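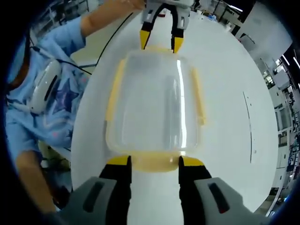

Fingertips are always the first thing to go, according to the technician who keeps the handheld grippers running at Telinex, and she has a drawer full of worn yellow pads to prove it. She had offered me tea and the good chair before I'd got my coat off, and for most of an afternoon in the Warnville lab she talked about looking after one pair of tools.

"People expect me to talk about software," she said. "I mostly talk about rubber, screws and cables."

The job on the table was one she is fond of, a plastic food container held from both ends, one gripper to each end. She likes it because a box with a rim shows up a bad fingertip very quickly. If one pad sits a hair higher than its partner, the box twists a little as the fingers close, and you can feel it in your wrist well before it shows up in the recordings.

So every pair gets the same treatment. She wipes the pads with a damp cloth, lets them dry, and closes the fingers on a strip of paper. "If I can pull the paper out on one side and it tears on the other, off they come," she said. New pads go on with two small screws each, tightened by hand, a bit on the left and a bit on the right. She used to do them with a powered driver and cracked more than she cares to remember – she still winces about it.

The pads are meant to last 4,000 closings. The pair she took off in February had managed 2,926, and she blames the slick lids they had been handling that month. She writes the number in pencil on the back of each old pad before it goes in the drawer, a habit she picked up at Quartey, where she fixed packing machines for years and where, she told me with real affection, the coffee was much better.

Cables are her other worry. She wants slack at the elbow and a loop at the shoulder, and she asks whoever is wearing the gear to reach as far as they can, both ways, before anything starts. "You watch the plug, never the arm," she said. "The plug tells you."

I asked what she would change if she could. She thought about it for a good while, then said she'd like the screws to be one size bigger. She has already written to the workshop in Tirkwood about it, twice, and is waiting to hear back.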